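About Us

Hi, I'm Tia Penrose, and I run Zunent with two friends and a very tired coffee maker. We try to find out which chores a machine can do in a normal house or a small shop, and then we write it up in everyday words. If you've ever stood in front of a sink full of dishes and wondered when the robots are coming, you're who we write for!

It started in my sister's kitchen in Hiscombe. I'd spent nine years fixing packing lines at Bralon, where the machines could close a box faster than you can blink, and she asked me (holding a toddler and a bag of groceries) whether one of them could just get the door. I said sure, easy. Then I went home and thought about it and couldn't sleep. A box on a line shows up in the same spot every time. A door has a knob that might be round, or a lever, or loose, and you have to get a grip on it before anything else can happen.

So doors became our first chore, and we're still at it. Most of our practice goes on in simulation, where a bad grab doesn't cost me a new door.
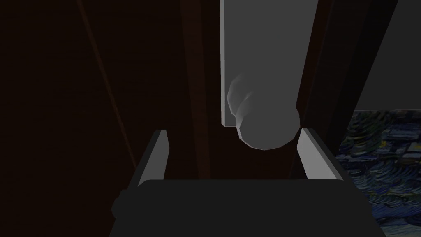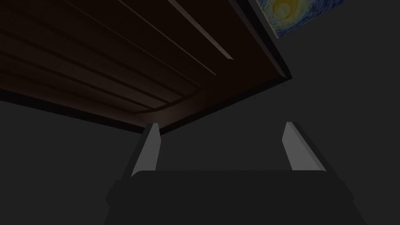
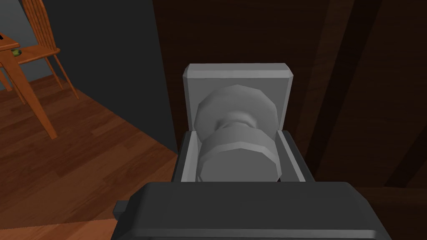 Malcolm Parsons writes most of our software. He came over from the repair desk at Ashworth and he's the patient one. Llinos Vaughan picks the chores and decides what counts as done, and she's strict about it. For a door, touching the knob gets you nothing. Holding it gets you a little something. Turning it, pulling the door open and letting go without banging into the wall is a pass, and she wants 10 passes in a row before we're allowed to say the word "works" on this site. I've lost that argument more than once.

Can machines do your chores yet? Some of them, kind of, if you tidy up first. Floors are in decent shape. Moving the same part from one bin to another on a shop floor is fine too, as long as the bins stay put. Laundry is a mess (folding especially, don't get me started) and I wouldn't hand over my good glasses. Doors sit somewhere in the middle, and I change my mind about them every week.

We don't sell robots and we don't take money from people who do. We pay the bills by helping small shops work out what's worth automating, and sometimes we tell them to buy a better cart.

Got a chore you want us to look at? Write and tell us what it is and what makes it annoying. New write-ups go up every month except November, when we take a break and clean the office ourselves.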